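3/16/18, Ratach workshop, bench notes

The working rules for hand-held grippers were reviewed today against the Clena bench procedure. Rule 4 stands as written: one operator to a board, one gripper in each hand. Rule 8, on leads, has been reworded. Each cable is to run down past the hand towards the operator's edge of the board.

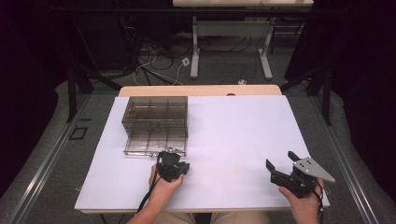 Page last changed: 3/16/18, revision 19

The divided acrylic box stays on the left of the white board with its front wall facing the operator. Jaws are not to rest on the partitions between attempts. Cables left on the floor under the far table remain an open item under the Zeman checklist.

Colleagues using the Cendar log sheet should enter both grippers separately. Next review in November.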